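Flinik bench arm - open day notes and what you get

Posted 9 Mar 2019

The Flinik is the arm I get asked about most, so I went along to the Clarkum open day to have a proper go on one before putting it on the site. I'd only ever seen it in the Aletex catalogue, and a catalogue won't tell you how a thing behaves when you're stood next to it with a cup of tea!

They ran the sorting demo all morning and let visitors ask for changes, so it wasn't one of those slick shows where you have to keep behind a rope.

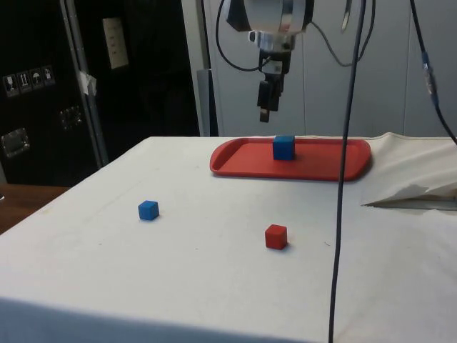 Sorting small blocks is a good test for anyone buying their first arm, and I'd sooner watch that than a big machine throwing car doors about. You can set the same job up at home or in a classroom for next to nothing. At Clarkum it was a white cloth over the table, a red tray and three cubes, two blue and one red, and the fingers come straight down from above, so you get a good view of what they're up to. Do think about your cables before you buy, though. There's a fair bit of black cable looping round the arm, and I'd want mine clipped well back (I have a cat).

I asked how long it takes to learn and was told most people manage a simple pick and place in an afternoon. I had a turn on the teaching screen and found the menus a bit fiddly - the save button is two pages deep - but the steps themselves are in plain words and I got the hang of it.

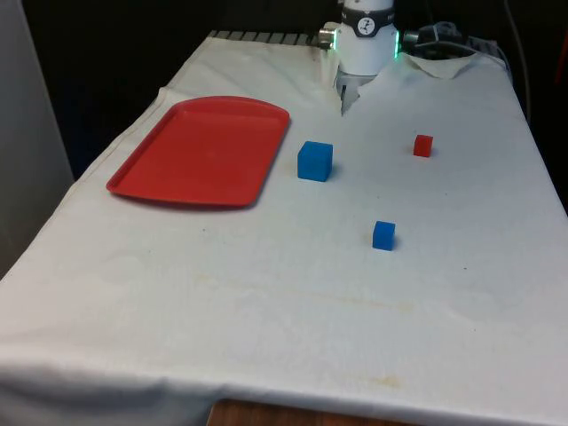
The other thing I wanted to know was what happens when you need a part. Bisht do the servicing and keep spare fingers and pads on the shelf, and the set I ordered came in 4 days. You can fit the pads yourself with the key in the box.

Prices are £2,325 for the arm with the gripper, or £2,172 if you already have a gripper that fits. Both come with the teaching software, the mounting plate and a 5 year warranty. The next batch is due in August and I'm taking names now, so drop me a line if you'd like one put by. Delivery is free on the mainland - anywhere else, ask me first and I'll get you a quote.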